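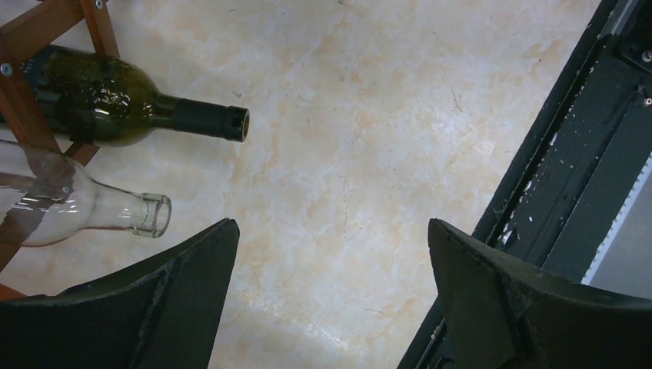
Search the magazine Go

November 2025
By Hongjun Dong

My neighbor Lewis Purves does not drink much wine, but he keeps a wooden rack on his table in Hepburn. He built his first one in April, from flat slats left over after he repaired a garden gate.

"A bottle wants to lie down," he told me. I think this is true for full bottles, where the cork should stay moist. For empty ones it is only a matter of taste. Lewis likes how the glass looks between the slats, and I began to like it also.

He keeps a dark green bottle over a clear one. The green glass is almost black behind the wood, while the clear one lets the brown color pass through and bends it.

The difficult part, he says, is the angle of the joints. His first 2 racks leaned to one side, and a bottle rolled out onto the floor. Now he cuts a small piece of cardboard as a pattern and marks every slat from it before he takes the saw. The finish is oil, put on with an old sock and left overnight.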